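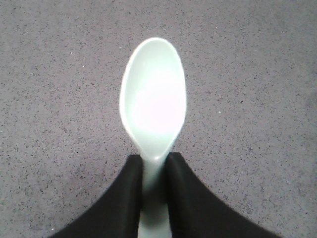
Do you need to know how to code before you show up? One reader of our sign-up page, Talia, wrote in to ask this, and added that her only experience with robots was yelling at a vacuum. Perfect question to start with, so I'm putting my answer first: nope! Most of us couldn't code when we joined, and I still look up the same commands every single week. If you can open a laptop and you don't mind repeating yourself, you're in good shape.

I run the question inbox for the Furnival Robotics Club, and these are the things people ask me the most. I update the page whenever I get tired of typing the same email.

What are you working on this year?

Setting and clearing a table, kid-size dishes only. The project is called Nonderari (it was a typo in a group chat, and then it was on the poster, so it stayed). The arm has to pick up a spoon, a bowl and a plate on a kitchen counter and get them stacked, with the bowl on the plate and the spoon in the bowl. It sounds like nothing until you try to get two stiff fingers around a spoon handle. I was on spoon duty for most of the fall and I have feelings about it.

Why a real kitchen? Don't you have a lab?

We have a classroom with tables, and we do the early practice there. But the Vorkar Challenge, our spring competition, scores you in a kitchen you've never seen before, so we move around as much as we can. Shiny counters are a whole thing! A polished stone top throws reflections back at the camera, and a program that was happy on a plain table gets a lot less sure of itself. We'd much prefer to find that out before competition day.

How does the arm learn what to do?

Mostly from us. One person drives the arm by hand through the task while the laptop records the camera view and the finger positions, and then we do it again. And again. We collect 23 good runs of one move before we train on it, which is a number we picked by arguing. Small changes between runs are good, so scoot the bowl over a little, turn the spoon, start from a different spot. If every run looks the same, the arm only learns that one run.

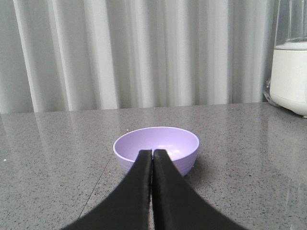

The other half of it is going slow. New drivers always want to swoop in, and then the fingers clip the rim and the bowl goes skating. My advice is to come down from straight above, stop, breathe, look at the wrist camera view on the laptop, and only then go the last little bit. Open the fingers wider than you think you need to. Bowls are easier than spoons and plates are worse than both (there's just nothing to grab on a flat plate, so you have to go for the rim).

Is it safe?

Yes, and we're pretty fussy about it. Everything on the stove stays off for the whole session, no discussion. The dishes are plastic. There's a stop button within reach of whoever is driving, and a second person watches the arm the entire time with no phone in hand. Long hair gets tied back. If the watcher says stop, you stop, even if you were having the run of your life.

When do you meet?

Mondays at 5, and we try to wrap up in 2 hours. We run over a lot. Bring a snack if you're the kind of person who gets cranky, and bring enough to share if you want to be popular.

How many people are on a team?

We have 17 members right now, split into small crews so everybody gets time on the arm. You don't pick a crew on day one. Float around for a few weeks, try driving, try labeling, try the training side, and see what you like. Labeling has a bad reputation and I don't get it, I put on a podcast and I'm happy.

What does labeling mean?

Going back through the recorded runs and marking where each step starts and ends: reach, grip, lift, move, let go. You also toss the bad runs. A bad run is one where the driver bumped something, or changed their mind halfway, or the fingers were blocking the camera's view of the one thing we needed to see. Be picky. A sloppy run in the pile costs us way more time later than recording a new one.
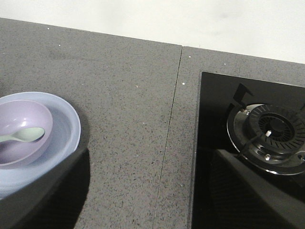

Plate, bowl and spoon stacked on the counter, with the cooktop on the right.

What happens if I break something?

Then you tell us and we fix it. The finger pads wear out anyway and we keep spares in the blue toolbox. Please don't glue anything without asking. We had a glue incident.

Does it cost anything?

There's a small fee for the shirt, and that's it. If that's a problem, write to me and we'll skip it, no form to fill out.

Can I come just to watch?

Sure! Sit in on any practice before you decide. Fair warning, somebody will hand you the controller within ten minutes, and you'll probably be picking up a spoon before you've found a chair.

Do you meet over the summer?

Not officially. We stop in June, after the arm gets cleaned and packed, and start up again when classes do. The inbox stays open, though, so keep the questions coming and I'll add the good ones here.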